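Girnent (software)

Girnent is a software package for grasp planning and closed-loop control of robot arms fitted with two-finger grippers. It takes images from a camera mounted at the wrist, proposes grasps on objects in view, and closes the fingers under a controller that adjusts to changes in contact. The package was written for small, light and easily deformed items, a class that includes packaging film, fabric trim, cord and soft toys. It is developed by the Odach group, and its principal authors are Anayeli Magaña, who wrote the planner, and Marlene Tremblay, who wrote the controller and the replay tools.

Background

The first version of Girnent grew out of a set of scripts used at the Skurnville laboratory to run arms from different makers with one command format. The scripts handled joint limits, timing and logging but left grasp selection to the operator. Magaña added a planner that scored candidate grasps from a depth image. It worked on boxes and cans and failed on transparent packaging, where depth sensors return missing or false values. The second version dropped depth as a required input. Depth can still be supplied, and is treated as one channel that the scoring network may weigh low.

Architecture

Girnent runs as four processes that exchange messages over shared memory.

The perception process receives wrist camera images and produces a feature map and a mask of the fingers. The mask is computed from the commanded gripper opening and a stored model of the finger shape. Flexible fingers bend under load, so the stored model includes a small family of bent shapes, and the closest one is selected for each image. Pixels inside the mask are excluded from grasp scoring but are passed on to the contact estimator.

The planning process samples candidate grasps, each given as a point, an approach direction, a roll angle and an opening width. By default it draws 1000 candidates per cycle. Candidates that would bring the arm or gripper housing into collision are removed first. The remainder are scored by a network trained on recorded grasps, and the highest-scoring one is sent to the controller. If no score exceeds the threshold, the planner requests a new viewpoint.

The control process runs at a fixed rate that is independent of the camera. It tracks the planned approach with a Cartesian impedance law and switches to a closing phase when the gripper reaches the pre-grasp pose. During closing, the wrist is held compliant across the closing direction, which lets the fingers center on the object without dragging it.

The supervisor process starts and stops the other three, checks message age, and brings the arm to a halt when any input is older than the set limit. The default limit is 62 milliseconds. A halted arm holds position and must be released by an operator command.

Contact estimation

Most low-cost grippers report only motor position and current. Girnent combines these with the finger mask to estimate whether the tips are touching each other, touching an object, or open. Motor current alone is a poor signal with soft objects, as the force needed to compress them can be lower than the friction in the drive. The estimator therefore compares the selected finger shape with the shape expected for an unloaded finger at the same motor position. A difference at the tips is reported as contact.

The method has known weak points. Worn finger edges change the outline seen by the camera and can shift the estimate. The calibration tool records a new outline for each finger and should be run after any finger is replaced, and again when edge wear becomes visible.

Clutter and transparent film

Scenes in which an item lies against or within clear film are handled by a separate scoring head. Film produces bright highlights along its folds, and early networks often took these for object edges. The current head is trained on image pairs with changed lighting and learns to give low weight to edges that move with the light.
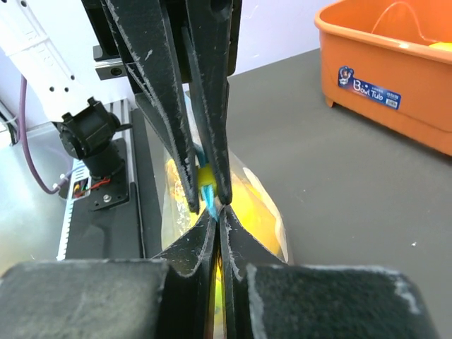 Small items with loose parts present a related problem. When a grasp is made on the body of an item, attached strands or fringe may hang past the fingertips and cover part of the view of whatever lies below. Girnent marks such regions as carried once they move with the gripper over several images, and leaves them out of the next planning cycle. Until that test is met they remain in the map as obstacles, and the planner may choose a longer path than needed.

Training data and replay

The Maldonado set, distributed with the package, holds 3000 recorded grasps. Of these, 721 involve film or bags. Each record contains wrist images, joint states, gripper commands and a result label entered by the operator. The replay tool runs any version of the planner against stored records and lists the cycles in which its choice differs from the one executed. It doesn't predict whether the new choice would have succeeded, and the documentation warns against reading agreement as a success rate.

Limitations

Girnent assumes a fixed transform between camera and gripper. Slippage in the camera mount is not detected during operation. Arms without torque sensing are supported through a position-based approximation of the impedance law, with slower closing. Grippers with three or more fingers are not supported. The supervisor is not a safety-rated device and doesn't replace an emergency stop.

See also

Grasp planning
Impedance control
Visual servoing

Last updated: March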